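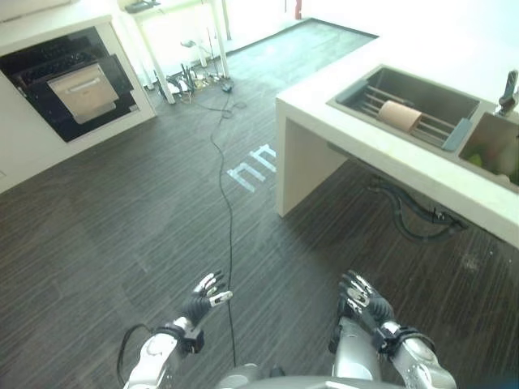 Forum > Local politics > Elections and results
Skerow ward by-election: should there be a rerun?

millbrook_dave
The result from Thu 4 July is now on the council site. 2117 votes cast and the independent wins by 2. The sitting party asked for a recount and got one, and then a second one, and the figure didn't move. They are now saying they will go to court over the postal votes.

128 postal votes were rejected. The notice says the reason in most cases was a signature or date of birth that didn't match. That is a lot when 490 came back altogether. I've asked the elections office how it compares with last time and had an automatic reply.

Not taking sides. I didn't vote for either of the top two. But I would like to know whether people think a rerun is right.

Tansy
No. They lost. They were happy with the postal vote rules when they won on them.

oldharbour
Tansy, it doesn't matter who was happy with what. More than a quarter of the postal votes went in the bin. If the margin was 300 I would say leave it, but it was 2.

Tansy
Rejected, not in the bin. There is a difference. The agents for every candidate are allowed to stand there and watch it being done. Did any of them object on the night? I haven't seen it reported if they did.

gusow_north
I was at the count in the Gusow sports hall as a polling agent's guest. There was one objection that I heard, to do with a batch of envelopes where the couple in the same house had swapped forms. His in hers and hers in his. The returning officer said both had to go out. I don't know how many were like that.

Everything else was slow but fine. The heating was on, in July.

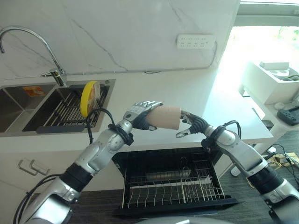
Reading time for this thread: 4 minutes

Pelham22
The swapped forms thing happened to my parents a few years ago. They only found out when the letter came. The form is badly laid out – the barcode number is tiny and the two envelopes are called A and B, and B goes outside A. My dad put A outside B and had to ring up.

So I have some sympathy. But the law is the law and the court will say so.

oldharbour
The court can order the rejected ones to be looked at again. It has done that elsewhere. It doesn't have to be a full rerun.

millbrook_dave
That is what I was trying to find out. As I understand it there are two routes. One is a scrutiny, where a judge looks at the disputed papers and gives a corrected total. The other is that the election is declared void and we all vote again. The second needs some proof that the rules were broken badly enough to change the result.

The party leaflet says "rerun" in big letters but the petition, from the bit quoted in the paper, asks for a scrutiny first. So the leaflet is ahead of itself.

Bramley
Got the leaflet too. It has three paragraphs on the postal votes and then a whole side on the Undeo bypass. You can see what they would like to be talking about.

Tansy
The bypass is why they lost. Everybody on the Bang Lane side of the ward will get the lorries and none of the benefit. They put up posters saying "traffic down by 2026" and then the drawings showed the new junction at the end of our road.

Bramley
I live in Undeo and we have had the lorries for thirty years. The bypass had been in the plan since before I moved here. People on Bang Lane bought houses with that line on the map.

Tansy
It was on a different line. It went behind the allotments. It was moved after the consultation closed and that is on the record.

oldharbour
Can we have the bypass in the bypass thread please. There are eleven pages of it.

gusow_north
Fair, but it does matter here. If there is a rerun it will be fought on the bypass and not on postal votes. The independent only has one policy. I asked on the doorstep about the library hours and was told it would be "looked at".

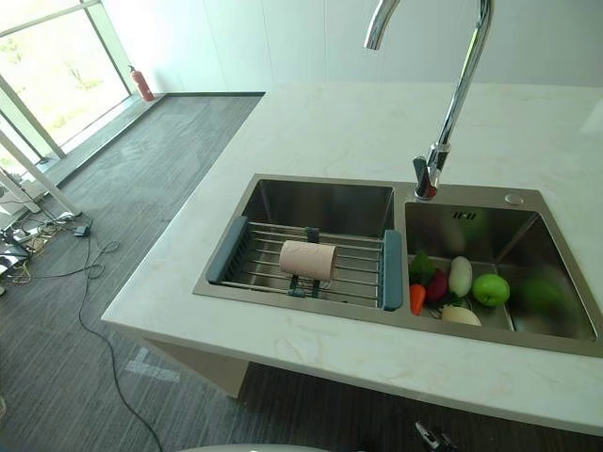 And if it does go to a rerun, turnout will drop. It was a light evening and dry in July, with both main candidates driving people to the polling station. I can't see that happening twice. The side with the angrier voters wins, and at the moment that is Bang Lane.

Pelham22
What happens in the meantime? Is the independent a councillor or not?

millbrook_dave
Yes, from the declaration. The seat counts as filled until a court says otherwise, and any votes cast in the chamber stand even if the result is later overturned. The first full meeting is in September and the bypass funding is on the agenda.

oldharbour
Which is the real reason for the petition. If the seat flips back before that meeting they have the numbers.

Tansy
Thank you. That is what I said at the start, with fewer words.

oldharbour
You said there shouldn't be a rerun. I still think the rejected papers should be looked at. Both can be true: they have a poor motive and a fair point.

Bramley
Agree with oldharbour. Look at the papers, publish how many went out for each reason, and take whatever total comes out. If the independent still has it by 2, that's that. 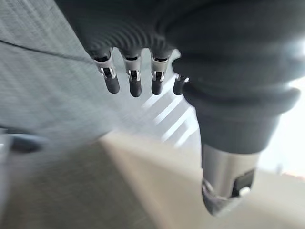
Robotic hand with its fingers pointing down

Pelham22
Will the council pay for this if it goes to court?

millbrook_dave
The party has to put up a deposit with the petition. The returning officer's costs are covered by insurance as far as I know, but don't quote me. I will ask that as well when somebody picks up the phone.

gusow_north
Update on the swapped envelopes. I spoke to one of the agents and she thinks it was five households. So ten votes, which is more than the margin, though obviously they won't all have gone the same way.

Tansy
And the other 118?

gusow_north
Signatures, mostly. She didn't have the breakdown.

millbrook_dave
Elections office has now replied properly. They will publish the full table of reasons on the council site but have not given a day for it. I'll put the link here when it's up.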